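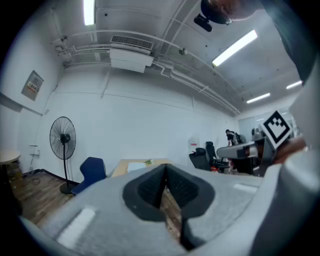
Sisside community hall to reopen after upgrade

21 August 2019

The Sisside Community Hall will reopen to hirers next month, following work to the wiring, kitchen and main room floor.

The hall has been closed since May. Regular groups have been meeting at the Sellow library in the meantime and will move back to their usual time slots.

The main room can now seat 150 people, or fewer when tables are in use. The kitchen has a new bench, sink and hot water unit, and the side entrance has been widened for wheelchairs and prams.

Wuteck Building carried out the work under contract to the Sisside Hall Association. The floor was sanded and sealed in the last stage of the job.

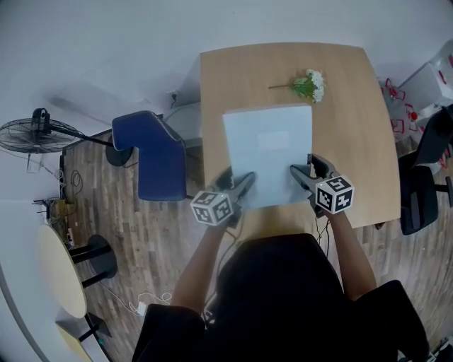
Bookings for the rest of the year are open. Groups that held a regular slot before the closure have until the end of next month to confirm it. After that, any unclaimed times will be offered to the waiting list.

The hall received 802 bookings in the last full year before the works. Almost 630 of those were from local clubs and classes, with the remainder made up of private functions, meetings and polling days.

Hire rates for community groups will stay the same. Rates for private functions will go up by $2 an hour to help cover cleaning.

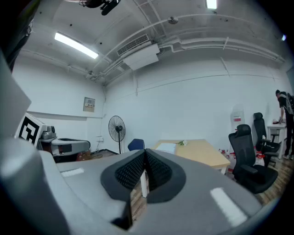

White walls and overhead lighting indoors.

Parking behind the building is limited. Hirers expecting a large crowd should use the gravel area off Murthy Road and keep the driveway clear for deliveries. Bins are collected from the same driveway, and hirers are asked to take home any rubbish that does not fit.

Keys can be picked up from the Sellow library during opening hours. A bond applies to all after-hours hire and is returned once the keys are back.

Booking forms and the full list of rates are available at the library desk.

ENDS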